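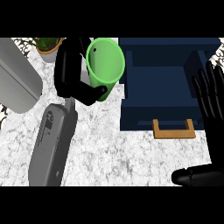 Ultstead Lettings, Technical Author

Home | Guides | Listings | Support

4. Adding a residential listing

1. Open Listings and select New.
2. Enter the plot number and the floor area in square feet. The minimum is 300.
3. Choose the district. For homes in Cliscombe, pick East or West.

Note: Titles over 100 characters are not saved.

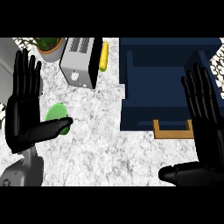

4. Set the lease term in months. The longest term allowed is 36.
5. Select Publish.

Caution: A published price cannot be edited. Withdraw the listing first.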